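4.2 Why households kept their subscriptions

Of the 208 households that took part in the survey, 154 still paid for at least one television package at the end of the second round.
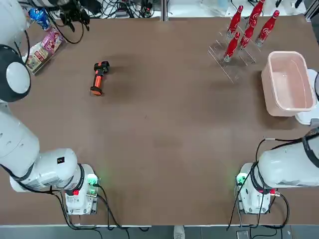 Figure 3. Tabletop with two white robot arms.

According to Gaëtan Riviere, the figure of 154 should be read with care, as many homes were tied to a contract and could not have left in the months we covered. We went back to the forms to check this. Of the 154, 30 were still within a minimum term when they answered. We kept them in the count but marked them separately in the tables that follow.

The remaining homes could have cancelled at a month's notice. Most gave price as the first thing they looked at, yet few could say what they paid. Customers of Gumar tended to guess too low, chiefly where broadband and television came on one bill. Customers of Rikex, which sends a separate bill for each service, were closer to the true amount.

Sport was named less often than we had expected. Parents of young children spoke more about recorded programmes and about having something on in the evening when going out cost too much. Several had dropped a film channel in August and taken it up again before the winter.

Bellini was too small in our sample to be treated alone, with 15 customers, and is grouped with Alar in the rest of this section. Both sold their packages without a set-top box charge during the survey period, so the grouping does not affect the cost comparison in Section 4.3. It may affect the answers on customer service, where the two firms used different call centres.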